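**Prilano method** (also *Prilano paired-grip capture*, older texts "two-hand capture") is a way of teaching robot arms by recording people instead of the arms. Person holds a gripper in each hand, does the job, software works out where both grippers were and what the fingers did. No robot needed until the testing stage. Named after the Prilano workshop, where Akosua Ankrah and Begoñe Bravo wrote up the first full version.

## Background

Earlier work mostly used teleoperation: a person steers the arm from a distance, arm copies. Good data, but slow, and tiring for the operator. Hand-held grippers were already known by then. What Ankrah and Bravo added was mainly the pairing, i.e. keeping track of each gripper relative to the other one as well as to the room. Matters for any job where one hand passes a thing to the other, or both hold it at once.

Bravo had tried a single-gripper version before this at Bustamante. Worked for picking up, fell apart on hand-overs. The write-up covers it in one paragraph.

## Method

Each gripper has a wide-angle camera looking out past the fingers. Printed marker cubes are fixed to the grippers, and a view from the head shows both cubes together when the hands are in front. Position comes from two sources:

* the gripper's own camera, matched against fixed features in the room
* the marker cubes, read from the head view

Where the two disagree the cube reading wins, unless the cube is hidden, in which case the software falls back on the gripper camera and flags the stretch. Finger opening is read from the picture as well. Flat marker boards can be stood in the room to give a shared starting point (optional in the first version, required later).

Clocks are lined up at the start of each session. Early recordings skipped this step and most of them had to be thrown out.

### Objects

The standard set is made up of household things, mostly boxy or flat: books, packets, small cartons. Book-shaped items are thought useful because they have a clear front and back, so a wrong turn of the wrist shows up in the result. Soft items were left for later work, see Criticism.
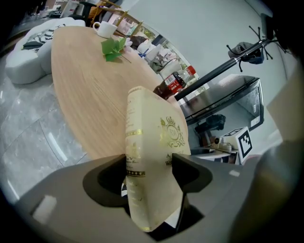
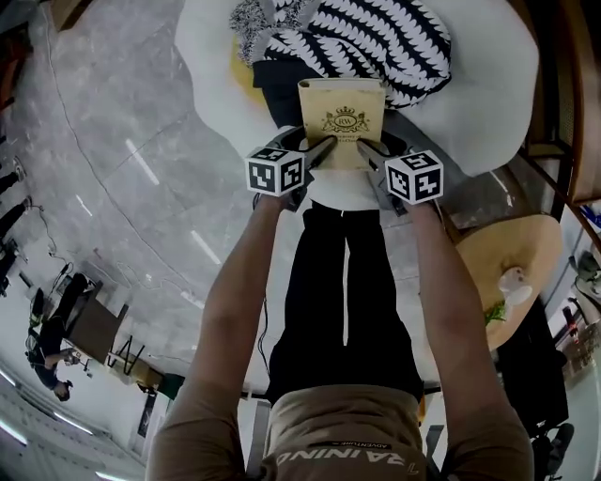
*Paired-grip capture with a cream and gold item. First picture: gripper camera. Second: from above, both marker cubes in view.*

### Rooms

Recording is done in furnished rooms on purpose. A policy trained against a bare backdrop tends to lean on the backdrop, and then fails when moved. Clutter is left where it is, and people may walk about in the background. Shiny floors are a known nuisance, light strips reflect in them and the feature matching picks up the reflections as if they were real. A mask for this was added in the second release but it is not perfect.

## Results

The main trial used 1564 recordings, 12 objects. Policy was then run on a two-armed bench robot at Flevholm, which had not been used in the recording. Reported findings:

* picking up and setting upright: close to teleoperated training
* hand-over from left to right: better than the single-gripper version, by a wide margin
* turning an object to face a given way: mixed, thin objects slipped

Recording time per attempt was about 40 seconds including the reset. The authors put most of the gain down to the relative tracking and not to the amount of data, as a run with the pairing information removed did badly on the hand-overs even with the same recordings. Run was only done once though.

A repeat at Cloltgate in September got similar figures for picking up, lower for hand-over. Ankrah blamed finger pads (theirs were harder). Not settled.

## Criticism

Main complaint is that people don't move like arms. A person can twist the wrist or step round the table, the robot is bolted down and can't follow, so part of every data set is unusable. The filter that removes these bits is strict and it's been argued that it throws out the most interesting moves along with the impossible ones.

There is also no force reading. Grip strength has to be guessed from how far the fingers close, which is fine for a rigid box and nearly useless for anything that squashes. Bravo has said that a force-sensing finger is the obvious next step, though none had been publshed as of the last revision of this article.

Smaller points: cubes add weight at the wrist, and long sessions lead to sloppier recordings towards the end. The handbook suggests changing operator often.

## See also

* Teleoperation
* Imitation learning
* Fiducial marker
* Bimanual manipulation

*Last revised 5/19/23. Results section needs a second source, Cloltgate paragraph especialy.*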